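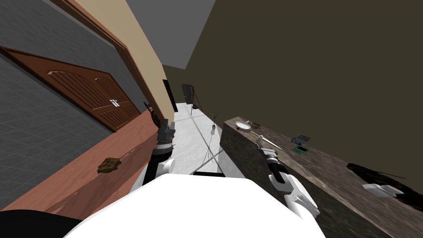

# Ticket 314: Net Run Rate in der Tabelle falsch, Ursache laut Support »Eingabefehler«

Start Tickets Wissensbasis Status Abmelden

Produkt: Jornlow Scoring, Modul Ligatabelle
Gemeldet von: Orhun Öztürkmen, Scorer, Bozkurt CC
Eröffnet: 22. November 2021
Priorität: niedrig (vom System vergeben, von mir nicht so gewählt)
Status: gelöst unter Vorbehalt

## Fehlerbeschreibung

In der Hallen- und Herbstrunde mit 30 Overs pro Innings stimmt die Net Run Rate nicht. Aufgefallen ist es beim Spiel Irnach gegen Bozkurt. Irnach war nach 22.4 Overs all out für 80, wir haben in 14.2 Overs 81 gemacht. Jornlow weist für Irnach aus diesem Spiel −2,133 aus. Auf Papier komme ich auf −2,984. Die Differenz ist zu groß für eine Rundungsfrage, und sie verschiebt in der Tabelle zwei Plätze.

Erwartet: Wird eine Mannschaft vor Ablauf ihrer Overs ausgeworfen, zählt die volle Zuteilung, also 80 durch 30 gleich 2,667. Dagegen 81 Runs in 14 Overs und zwei Bällen, das sind 14,333 Overs und damit 5,651.

Tatsächlich: Das Programm rechnet offenbar 80 durch 22,4 und 81 durch 14,2. Es sind nach meiner Lesart also zwei Fehler auf einmal. Erstens wird die Schreibweise mit Punkt als Dezimalzahl behandelt, obwohl ein Over sechs Bälle hat und nicht zehn. Zweitens greift die All-out-Regel nicht.

## Verlauf

**Chathurika Weerakoon (Support):** Hallo Orhun, danke für die Meldung. Bitte einmal abmelden, den Browser-Cache leeren und die Tabelle neu laden. In den meisten Fällen werden dann die aktuellen Werte angezeigt. Falls nicht, prüfe bitte, ob die Overs korrekt eingegeben wurden.

**Orhun Öztürkmen:** Cache geleert, anderer Browser, Tablet vom Platz, Rechner zu Hause. Überall −2,133. Ich hatte auch nichts anderes erwartet, der Wert kommt ja vom Server. Die Overs gebe ich übrigens gar nicht ein, die zählt Jornlow selbst aus den einzelnen Bällen. Wenn das ein Eingabefehler ist, dann hat ihn die Software gemacht.

**Chathurika Weerakoon:** Verstanden. Kannst du den Export des Spiels anhängen? Mit Ball-für-Ball-Daten bitte.

**Orhun Öztürkmen:** Angehängt. Wides und No-Balls habe ich mit dem Papierbogen von Drahomíra Hrnčiar abgeglichen, die für Irnach geschrieben hat. Beide Bögen stimmen überein, auch bei dem umstrittenen Leg Bye gegen Ende.

**Chathurika Weerakoon:** Danke. Der Export sieht gut aus. Die Kollegen vermuten, dass die Schnittstelle zu Gotutico die Werte verändert, weil eure Liga die Tabelle dort veröffentlicht. Bitte deaktiviere testweise die Synchronisierung.

**Orhun Öztürkmen:** Halte ich für unwahrscheinlich, gemacht habe ich es trotzdem. Synchronisierung aus, Tabelle neu berechnet: −2,133. Synchronisierung wieder an: −2,133. Gotutico zeigt nur an, was es bekommt. Könnte bitte jemand in die Formel schauen?

**Barış Güneş (Staffelleitung, in Kopie):** Ich habe die NRR der Runde von Hand nachgerechnet. Betroffen sind 7 Spiele. Wo beide Mannschaften die volle Distanz gespielt haben, stimmt alles. Sobald ein Innings mitten im Over endet, weicht es ein bisschen ab, bei all out deutlich. Passt zu dem, was Orhun schreibt. Ich setze die Tabelle auf der Ligaseite vorerst auf »vorläufig«.

**Qistina Liew (Entwicklung):** Ich übernehme. Der erste Punkt ist bestätigt, die Overs werden beim Berechnen der Tabelle als Text gelesen und in eine Kommazahl umgewandelt. In der Spielansicht passiert das nicht, dort rechnen wir mit Bällen. Fix ist eingespielt. Bitte prüfen.

**Orhun Öztürkmen:** Geprüft. Irnach steht jetzt bei −2,122. Das ist 80 durch 22,667 minus 5,651. Die Umrechnung stimmt also, die All-out-Regel fehlt weiterhin. Ich verstehe nicht ganz, warum das Ticket zwischenzeitlich auf »gelöst« stand.

**Chathurika Weerakoon:** Der Status wird beim Einspielen automatisch gesetzt. Ich habe das Ticket wieder geöffnet.

**Qistina Liew:** Zum zweiten Punkt: In den Wettbewerbseinstellungen gibt es den Schalter »Volle Zuteilung bei all out«. Ist der bei euch aktiv?

**Orhun Öztürkmen:** Er ist aktiv, Screenshot hängt an. War er auch im Februar schon, als wir den Wettbewerb angelegt haben. Ich habe ihn aus- und wieder eingeschaltet und jedes Mal neu berechnen lassen. Am Wert ändert sich nichts. Mein Verdacht wäre, dass der Schalter mit der Berechnung gar nicht verbunden ist.

**Qistina Liew:** Verbunden ist er, er prüft aber auf zehn gefallene Wickets. Bei Irnach stehen neun im Export.

**Orhun Öztürkmen:** Ja, und ein Batter »absent hurt«. Der Opener hat sich beim Fielding im Training den Finger verletzt und ist nicht angetreten. Das Innings war trotzdem zu Ende, weil kein Partner mehr da war. Im Spielbericht schreibt Jornlow selbst »all out«. Die Tabelle fragt offenbar etwas anderes ab als der Bericht.

**Drahomíra Hrnčiar:** Kann ich bestätigen, bei uns im Buch steht es genauso. Wir sind die Benachteiligten, wenn richtig gerechnet wird, aber es soll bitte richtig gerechnet werden.

**Barış Güneş:** Von den betroffenen Spielen war das nur bei diesem der Fall. Bei den anderen mit all out fielen wirklich zehn Wickets, und dort war der Wert vor dem Fix auch falsch. So ganz erklärt das die Sache also nicht.

**Qistina Liew:** Guter Hinweis. Die Prüfung lief zusätzlich nur für Wettbewerbe mit 20 oder 50 Overs. Für frei eingestellte Längen wurde sie übersprungen. Beides ist jetzt geändert: Maßgeblich ist das Kennzeichen »Innings beendet, all out« aus dem Spielbericht, unabhängig von der Länge.

## Prüfung nach dem zweiten Fix

1. Tabelle komplett neu berechnet, Synchronisierung zu Gotutico an.
2. Irnach gegen Bozkurt: −2,984 für Irnach, +2,984 für uns. Entspricht der Handrechnung.
3. Die übrigen Spiele mit der Liste von Barış verglichen. Alle gleich bis zur dritten Nachkommastelle.
4. Testspiel angelegt, Innings als »declared« beendet. Jornlow zählt die gespielten Overs. Kann man so machen, kommt bei uns aber nicht vor.
5. Testspiel mit Regenverkürzung: nicht abschließend geprüft. Die Zuteilung wird nach der Verkürzung im Bericht richtig angezeigt. Ob die Tabelle sie auch benutzt, konnte ich ohne echtes Spiel nicht sauber nachstellen.

## Offen

- Verkürzte Spiele, siehe Schritt 5. Ich bitte um eine Antwort von der Entwicklung und keinen Verweis auf die Wissensbasis. Der Artikel dort beschreibt die alte Oberfläche.
- Abgeschlossene Wettbewerbe werden laut Qistina nicht automatisch neu berechnet. Barış muss entscheiden, ob er die Vorsaison anfasst.
- Im Changelog steht zu dem Ganzen »kleinere Verbesserungen an der Tabelle«. Wer andere Ligen mit freier Overzahl betreut, wird damit wenig anfangen können.

**Chathurika Weerakoon:** Der Changelog-Eintrag wird ergänzt. Darf ich das Ticket schließen?

**Orhun Öztürkmen:** Erst wenn der Eintrag geändert ist und zu den verkürzten Spielen etwas Schriftliches vorliegt. Bis dahin führe ich die Tabelle parallel auf Papier weiter.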